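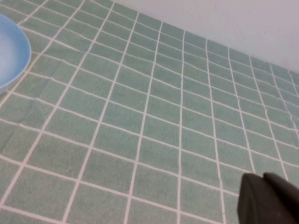 Wrist camera view, table-setting station: blue plate on the green tile-pattern surface.

Progress report to Stenholm, April
Project: Trarnico tabletop manipulation
Prepared by Thandeka Mokoena

Collection
We committed to 600 accepted demonstrations for the plate and cup tasks by the end of the grant period. We now have 400. Another 80 were recorded and rejected, most of them for dropped wrist-camera frames. Mingxuan Li traced the dropped frames to a USB hub and replaced it. Rejected episodes are kept on a separate drive and are not counted in any total given to you.

Each demonstration is teleoperated and starts from a new plate position. Operators work from a printed list of start positions so that they don't drift back to the easy ones near the middle. Plates close to the side of the camera view take longer to record, and we are still short on them. Lihua Fang has moved those positions to the top of the list.

Surfaces
The proposal called for at least three table coverings. The green tile pattern and a plain gray one are finished. The third, a wood print, was ordered from Dremstead and has not shipped. If it isn't here by next month we will buy one locally, at a small added cost within the supplies line.

Training
Sihan Pan trained a first policy on the plate task only. It reaches the plate from most start positions but often closes the gripper too early at the rim. We don't want to report a success rate until the cup data is in the mix.

Staffing
Meifang Jiang joined as an operator and works the afternoon shift. We now run 2 shifts every day except Thursday, when the arm is recalibrated.

Request
We ask for approval to move unspent travel funds to storage. Yao, our data host, needs a decision before it renews the current plan.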